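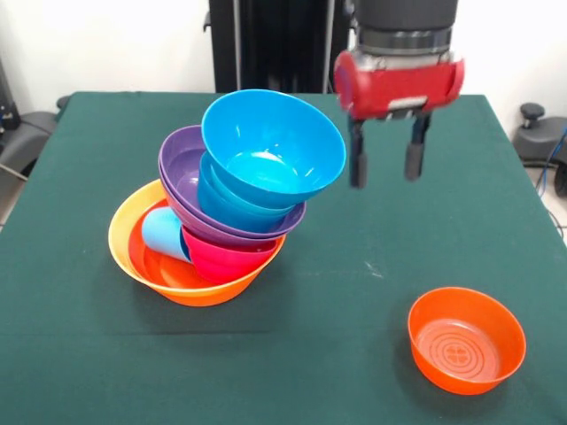

Project Jiton, bowl table. Orange one off on its own at the lower right.

2020-09-24

Okay friends, a few of you asked what my evening robotics class at Jolusis has been up to, and I promised a proper answer, so get comfortable because I have never once managed a short thread in my life.

42 shares · 9 comments

The project is called Jiton. The students picked the name and I was told it was "just a good sound," and I've grown very fond of it. The job they gave themselves is easy to say out loud: take a messy pile of plastic bowls apart, and later on put them back in a nice tidy stack. My nephew could do it while watching cartoons. Teaching an arm to do it has filled our whole term so far!

18 shares · 3 comments

What I love about this task is how much argument it starts. Where do you grab a bowl? By the rim, everyone says, and then somebody asks which part of the rim, and the whiteboard fills up with circles and arrows and we've lost half the class period (happily).

11 shares · 2 comments

And look at how that pile leans! The big sky-blue bowl on top is tipped with its mouth up, and the purple ones under it are tilted a different way from it. If you go in straight down with both fingers, you need one finger inside the bowl and one outside, and you need the rim to be where you think it is. A tilted rim is high on one side and low on the other, and our early code treated every rim like it was lying flat on a shelf. Sweet, trusting code.

23 shares · 5 comments

Then there's nesting. When two purple bowls are sitting one inside the other, the rims are so close together that the planner has a hard time telling whether it's looking at one thick rim or a couple of thin ones. So sometimes we ask for one bowl and get both. The students call this "getting the family." I've started saying it at home when I pull paper plates out of the cupboard.

57 shares · 14 comments

Somebody in the comments asked about the light blue cup lying on its side in the lower part of the pile. Yes, it's part of the task, and yes, it's the piece the class talks about the most. You can't get a decent hold on it until what's above it has been moved, so the planner has to work out an order and keep to it. One student drew the whole thing as a family tree, with the cup down at the bottom looking neglected, and it's been taped to the cabinet door ever since.

31 shares · 6 comments

The planner is named Furtună, by the way. One of our students grew up speaking Romanian and told us it means storm -- which suited the first version perfectly, given what it did to a stack of bowls. The current version is much gentler and we kept the name anyway.

26 shares · 4 comments

Numbers, for those of you who like them (I know who you are). We've logged 1,320 grasp attempts since we started keeping a real log, and 1,000 of those went into training the part that picks a grab point. The rest we hold back for testing, and the students guard that folder like it's the last slice of pie. I'm so proud of them for this. It's very tempting to peek at your test set when your results are bad, and they haven't.

39 shares · 8 comments

We did lose work back in April, when we were saving everything to one laptop and the laptop had other plans. It was roughly 300 attempts, all gone, and those aren't included in the total I just gave you. We back up to 2 places now. I made a little speech about it and I think I got choked up, which was embarrassing for everyone and possibly useful.

64 shares · 21 comments

A question I get a lot: why bright shiny bowls, wouldn't matte ones be easier? They would! You can see the pale highlight on the inside of the top blue one, and glare like that is a real headache for us. The class voted on it and shiny won. They said kitchens have shiny things in them, and I had no comeback.

16 shares · 5 comments

The single orange bowl over to the right has its own job, too. It's upright and out in the open, so it makes a nice easy target, and we use it as a warm-up when somebody has changed the grasp code. If the arm can't manage that one, we don't bother asking it about the pile. It also has a tiny clover shape in the bottom, in the middle of a bunch of rings, and one of the younger students has decided it's lucky. Far be it from me to argue.

48 shares · 12 comments

Coming up next is the Tranetti student showcase, where every team gets a table and a time slot and has to run their project in front of strangers. We're hoping to do the full unstacking. The restacking half is still shaky -- Furtună likes to set bowls down a hair too far over, and each one inherits the lean of the one below it, so you end up with something that looks a lot like what you started with.

29 shares · 7 comments

If you have ideas on telling nested rims apart, please, please leave them in the replies. I read every single one to the class. Last time someone suggested looking for the little shadow line between the rims, and two of the students are trying it out this week with a desk lamp from my kitchen. I'd like the lamp back eventually, no rush.

35 shares · 19 comments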